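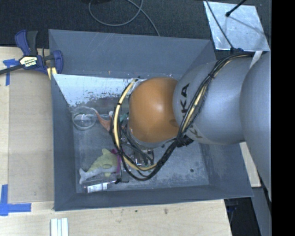
Deep grey bins for the packing table: worth it or not?

Posted in: Storage, Packing and Small Workshops

tealeaf_marn
Sun 2 July
We send out small parcels from a back room and I'm thinking of swapping our shallow trays for deep grey plastic bins, the rectangular sort with sides that lean in towards the bottom. The Fuvow ones are on offer if you take 6. The seller swears they'll "halve your picking time". I don't believe that for a second, but I would like to know if they're any good on a table. Anyone living with them?

oddsocks_phil
I had Fuvow bins for two winters. They hold a lot. That is also what's wrong with them. You put four things in the bottom and then spend the day with your arm down a hole. For small stock I'd stay with trays.

grangebottom
Disagree with Phil. Trays spill. Every time somebody leans on our table something goes over the side, and a deep bin stops that. The leaning sides mean they nest when empty as well, so a stack of them takes up hardly any floor.

oddsocks_phil
They nest until they jam. Ask me how I spent a Friday.

tealeaf_marn
Can I ask about wear? The one in the picture at the top has gone whitish on the floor and there's a bit inside with a ragged, chipped-looking edge. Is that what they all end up like?

R_Hrnciar
Scuffs are normal and don't matter. Chipping is another thing and I'd want to know what was chipping. If it's a coating or something stuck in there, peel it out. If it's the plastic, I'd stop putting anything in it that you plan to sell. I can't tell which from that photo and I doubt anyone else can.

grangebottom
Looks like old label backing to me.

R_Hrnciar
Does it? You've got better eyes than me.

lowfield_kit
We went the other way and bought Skestelberg bins, which cost more and are meant to be "scratch proof". Ours were scratched inside a month. They're decent bins, but I wouldn't pay extra for that claim again. The catalogue also says 300 mm deep and that's measured on the outside, rim to table. Check the inside depth before you order anything.

tealeaf_marn
That's useful, thanks. What do you do about things all ending up down one side? Same in that picture, most of the bits are over to the left. Ours do it in the trays too.

oddsocks_phil
Is your table level?

tealeaf_marn
I'd have said so.

oddsocks_phil
Everyone would have said so. Put a marble on it.

lowfield_kit
Could just be how they were put in. People drop things on the side they're standing. I wouldn't go shimming table legs over it. A divider does the job, and thick card cut to the slope is fine. The bought dividers from Tichý never fitted ours properly, there was a gap at the bottom and the small stuff crept underneath.

grangebottom
Tichý dividers fit perfectly well if you buy the right size.

lowfield_kit
I bought the size printed on the packet. Sent them back and bought card.

R_Hrnciar
One thing missing from all this is the table. If it's pale wood like the one up there and it hasn't been sealed, grit under a loaded bin will mark it. Ours was a lovely thing until we started dragging bins over it at the Flarkirham unit. Put a mat down or lift the bin. I'd say lift, but I know what people are like at four o'clock.

oddsocks_phil
We used offcuts of carpet. Ugly, works.

grangebottom
Carpet holds dust. You'd be forever hoovering it.

oddsocks_phil
I hoovered it once. It survived.

tealeaf_marn
Right. Before I spend roughly 90 quid on six bins I'll borrow one from the shop next door and use it for a week with the fiddly stock. If I'm head-down in it by Wednesday I'll keep the trays.

lowfield_kit
Sensible. Try it with hardly anything in it too. A full one is easy, it's the last few bits at the bottom that drive you mad.

R_Hrnciar
And write the time down. Otherwise you'll decide it's quicker just because it's new. We did exactly that. (It's Rozália, by the way, I've been asked what the R is for.)

grangebottom
8 bins on our table, no complaints. Just saying.

oddsocks_phil
Eight bins, and where do you put the parcels?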